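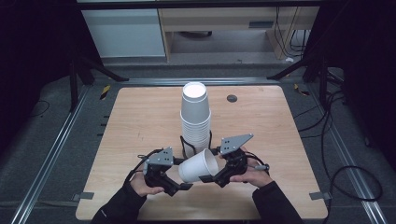 Home Datasets Tools Docs Contact

# Melis Cups

Melis Cups is a set of hand-held gripper demonstrations for learning to take paper cups from a stack and put them back. There are 200 episodes, recorded by Yannick Bouvier and Corentin Masson. The operator holds one gripper in each hand, and the view comes from head height. The cups are white and stacked upside down in a black wire holder, so a policy has to deal with white on white for most of the task. A cup held sideways between both grippers, one finger at the base and one at the rim, is labeled `two_hand_hold`.

## Contents

- `train/` – 138 episodes
- `val/` – 55 episodes
- `retry/` – 7 episodes where a cup was dropped and picked up again

Each episode has video, the pose of both grippers, jaw opening and a text label per segment. Poses are in meters, in the table frame. Jaw opening is scaled from 0 (closed) to 1.

## Labels

`reach`, `separate`, `two_hand_hold`, `turn`, `place`, `idle`

Pascal Huet did the first labeling pass and Dezső Virág checked it. The line between `separate` and `two_hand_hold` is a judgment call – we start the hold when both fingers touch the cup.

## Known problems

- Episode 71 has no left jaw signal. The video and poses are fine.
- Sleeves cover part of the wrist in many episodes. Don't use this set for hand tracking.
- Crushed cups are not labeled separately.
- Everything was recorded at one table with one kind of cup. Expect to add your own data for other setups.

## Loading

 from melis import load
 ds = load("cups", split="train")

Files from before the November update use the old label names. Run `melis-convert` on them first.

Questions go to Thibault Delorme through the issue tracker.

Related

- Melis Lids
- Plosov gripper calibration notes
- Derovex pose converter

We use cookies to remember your settings. Accept Decline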